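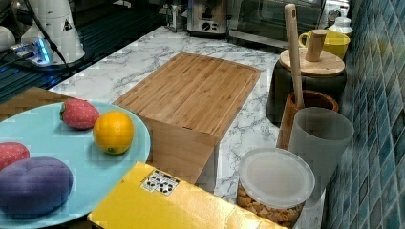
Teaching a robot by hand starts with a grip on its wrist. The motors go slack enough to push, you lean in, and the arm follows you like a shopping cart with one sticky wheel. I had read plenty about this before I visited Provel's test kitchen in June, and none of it prepared me for how physical it is! You feel the weight of every joint. You also start looking at ordinary things the way the arm has to deal with them. A toy strawberry on a light blue plate is small and dimpled, and it sits close to a fat purple eggplant that could easily get bumped on the way in. Then there's the toaster, the canister, the long wooden spoon sticking up. I spent my first try thinking only about my elbow.

Search this site Enter keyword Go

The team calls each run a demonstration, and their kitchen project, Tastow, had 653 of them saved on the morning I came by. A demonstration can be short. Reach, close, lift, carry, let go. What matters is that a person did it, with all the little corrections people make without thinking, and that the arm's positions were recorded the whole way through. Later, software called Goodwin looks for what the runs have in common, and the arm gets a turn at doing the job alone.

There are 2 ways to give a lesson here. Guiding by hand is the one I fell for, but the trainers do most of their work by remote control, with a smaller arm on a desk that the big one copies. It keeps your own hands and sleeves out of the camera's view, and it's easier on the shoulders. It's also stranger. With the small arm you feel almost nothing when the fingers close, so you learn to go by eye and slow down near the end. I squeezed too early, then too late, then got a lemon in the air and may have cheered.

A good trainer is wonderful to watch. Mine approached the same piece of fruit from a slightly different side every time, on purpose, and nudged things between runs so the arm wouldn't just memorize one spot. Sometimes she let a grasp go a bit wrong and then fixed it, because a robot that has only seen perfect pickups has no idea what to do after a poor one. Nearly 400 of the saved runs have a recovery like that somewhere in them.
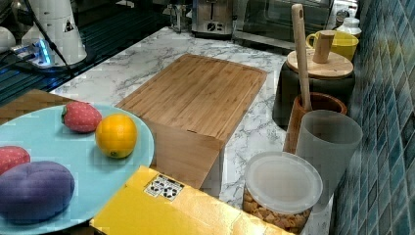 Trying it at home

Provel lends its small practice arm, the Pletarside, to schools and libraries for 8 weeks at a time. It lifts toy food and not much else, and it's a terrific way to get started. Pick one object and one place to put it. Do the move slowly, over and over, and shift the object a little between tries. Then let the arm have a go and watch where it hesitates. Mine always stopped just short of the fruit, which is exactly where I had been stopping too.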